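Search this site Enter keyword

Kekwood Kitchen Pack: a small gallery

By Snædís Riis

I have been using the Kekwood Kitchen Pack since June. It is a set of ready-made simulated kitchens in which you can let a robot arm practise before you try anything on real hardware. The pack is sold by Drultum, and my colleague Hazem Tazi and I paid for our licence like everyone else. It holds 1,180 household objects and 23 worktops, and you may mix them as you like. We work mostly with mugs, because our own project, Alonora, is about clearing tables after breakfast. I have put two of our renders on this page, with some notes for people who are thinking of buying.

The view close to the fingers. One finger is inside the mug and the other outside, with the wall between them. I like this grasp for training because it does not need the handle. 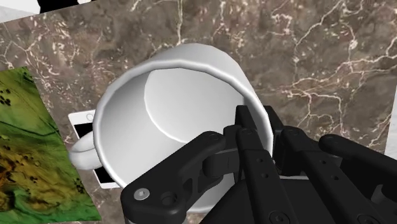
Can I bring my own gripper model into the pack?
The importer accepts the usual robot description files, but you must set the friction of the finger pads yourself. Plan one afternoon for this. The default value is too slippery, and the manual mentions it only in the appendix.

The phone under the handle was placed by the random layout tool. You can forbid such overlaps in the settings, but we leave them allowed. A real breakfast table is never tidy, and a policy which has seen only tidy tables becomes nervous quickly.

Next is the wider view, with the whole worktop and the arm above the mug. The plate and the patterned bowl come from the tableware folder, which is for me the best part of the pack — the shapes are varied and the textures are done with care.

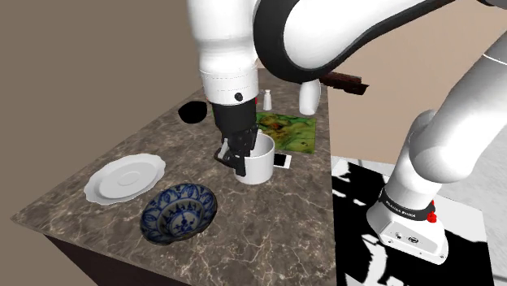
Changing the worktop takes only a few seconds, and the objects keep their positions when you do it. Changing the wall colour is slower, as the lighting must be calculated again. Hazem wrote a short script that does this overnight, and in the last run we got 3,364 layouts from it.

Two things I would like to see improved. The search in the object library knows only exact names, so "cup" does not find "mug". Also the support answers are friendly but slow. Faizal Rahman at Drultum helped us well with a licence problem, but we waited nine days.

For a small team I can recommend the pack. If you need soft things like towels or sponges, wait for the next version.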